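Plirska Toy Oven, Black
Item 1241

Price: $30
Ships from our Wedside warehouse

The Plirska is a toy oven for play kitchens and tabletop setups. It is for pretend play only and does not heat. There are no batteries and nothing to plug in.

It comes assembled in the carton. Wipe it down with a damp cloth and let it dry before putting it away. Do not put it in the dishwasher.

Recommended for ages 3 and up.

The flat top doubles as a place to set other play pieces, and the oven sits low enough for a child to reach over it while seated. Our Clorkbridge store keeps one out on the floor if you want to see the size first. 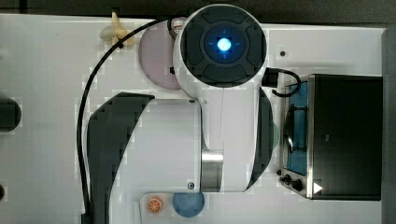
Play dishes are sold separately under item 807. The oven has a blue-tinted door window and two black knobs along the bottom, and the top is plain solid black. Plates come in several colors, and a pale pink one like the one on the table goes well with the black.

Returns accepted in the original carton. For school and daycare orders, contact Amedeo Lo Presti at the Clorkbridge store.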